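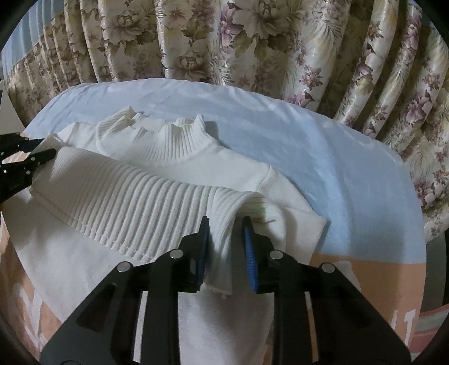 White ribbed turtleneck, on the bed

Re: Handwashing knits, is it worth the bother?

ngui_knits wrote:
Right, I need opinions before I wreck something. I've got this white rollneck, a wool blend, ribbed collar and sleeves with a plain body, and the label says hand wash only. I've always ignored labels and chucked everything in on cold, but this one cost me $145 and I'm a bit scared of it. Does anyone really stand at the laundry sink for these? Or is the wool cycle fine? Front loader, if it matters.

lesness wrote:
Wool cycle, mesh bag, done. I've put jumpers through mine for 9 years and lost one, and that was my own fault for letting it go in with the towels. Labels are there so the shop doesn't have to give you your money back.

tubofsuds wrote:
Have to disagree with lesness, sorry! It depends so much on the machine. My old one had a wool cycle that spun at 1,000 and you couldn't turn it down (I rang them and everything). Check your spin speed first. If it goes down to 300 or so I'd risk it, otherwise it's the sink for me.

lesness wrote:
Fair point on the spin. Mine's set low and I forget other people's aren't.

ngui_knits wrote:
Just went and looked and the lowest I can get is 400. Hmm. What do you use in the sink? There's a bottle of Heso wool wash in the cupboard that came from my mum's place, no idea how old.

ostell_park wrote:
Wool wash doesn't really go off, give it a shake and see if it still pours. Lukewarm water, a capful, leave it ten minutes and DON'T rub the collar. I rubbed a collar once and it went fuzzy and stayed that way. If there's makeup on it, dab it with a bit of the wash on your finger before it goes in.

tubofsuds wrote:
And roll it in a towel after! Lay it flat, roll it up like a swiss roll and kneel on it. Gets heaps of water out. Then dry it flat on another towel, well away from the heater, and pat the ribbing back into shape while it's damp.

lesness wrote:
Kneel on it, but a gentle spin is too rough? Come on.

tubofsuds wrote:
Kneeling doesn't stretch the sleeves, mate. Hanging it up wet does, and so does dragging it out of a drum by one arm.

ostell_park wrote:
I'm with tubofsuds on this one, though I'll admit I put my grey ones through the machine and only fuss over the light colours.

ngui_knits wrote:
Okay, sink it is, first go anyway. Last question, do you fold these or hang them? My wardrobe has exactly one free shelf.

lesness wrote:
Fold. We agree on that at least.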